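Ticket 489: crimp beads slipping on beading wire, Skarenia bracelet pattern
Status: open
Category: findings and stringing
Opened by: Teodoro Ibarra

I strung the Skarenia bracelet in September exactly the way the pattern says and the clasp end let go. I restrung it with a new crimp and it let go again. The supply list calls for Grotis 2 mm crimp tubes and Guo medium beading wire. I bought both, from a bead shop, no substitutes. Please don't send me the "are you squeezing hard enough" page, I have read it.

Reply from Cirkar Patterns support
Sorry to hear that. Slipping nearly always means the crimp was flattened with ordinary pliers. Can you confirm you used a proper crimping tool, notched side first, then the round side?

Teodoro Ibarra
Confirmed. Notched side first, wires separated, then rounded. I've made necklaces with this tool for years and none of them came apart. I'd like to know if anybody on your end has strung this pattern with the materials you list, or if the list was put together from a catalog.

Reply from Cirkar Patterns support
The sample was strung with the listed materials. Could you try a fresh length of wire? Sometimes a spool gets kinked near the end.

Teodoro Ibarra
Tried it. Log follows, so we don't go around again.

Test 1. New wire, new crimp, same tool. Hung the strand from a cup hook with a bag of seed beads on it. Slipped overnight.

Test 2. Same crimp, older wire from my drawer, label long gone, a little thicker to the eye. Held. Still holding the next evening.

Test 3. Guo wire again, passed through the crimp a third time before closing. Held, but it's ugly and the last bead won't sit over the tail.

Test 4. Guo wire, smaller crimp from a mixed pack. Held.

So the tube is too big for the wire. That's my reading and I don't think it takes a lab. The crimp closes fine, it just has nothing much to close on. If your sample was strung with this wire and this tube, I would like to hear how long anyone wore it.

Reply from Cirkar Patterns support
Thank you for the detailed notes. We've passed them to the pattern editor. In the meantime a drop of jewelry glue on the finished crimp should secure it.

Teodoro Ibarra
Glue is not a fix. It gets on the wire, the wire goes stiff right beside the clasp, and that is where a bracelet bends the most. I bought a pack of 300 of these tubes on the strength of your list, and I'd sooner see the list corrected than be told to glue them.

Also, the pattern says to leave 5 inches of tail at each end. With big tubes you can't tuck that much back through the beads without them gapping. Was that measured, or copied over from a different bracelet?

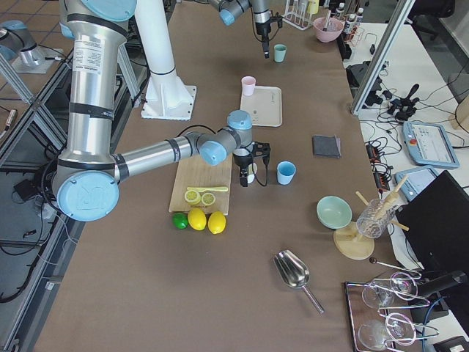

Marisela wrote that she'd had the same trouble with the same tubes, only on a necklace, and that going down one crimp size cured it. She disagreed about the tail, though: she leaves the full length, threads back what fits and trims the rest, and has never had a gap.

Teodoro Ibarra
Fine on the tail, I'll try it her way on the next one. The crimp size still needs changing in the pattern. Please leave this open until the supply list is updated. Last time I reported something here it was marked solved the same afternoon and the page never changed.

Reply from Cirkar Patterns support
Left open. Crimp size is with the editor.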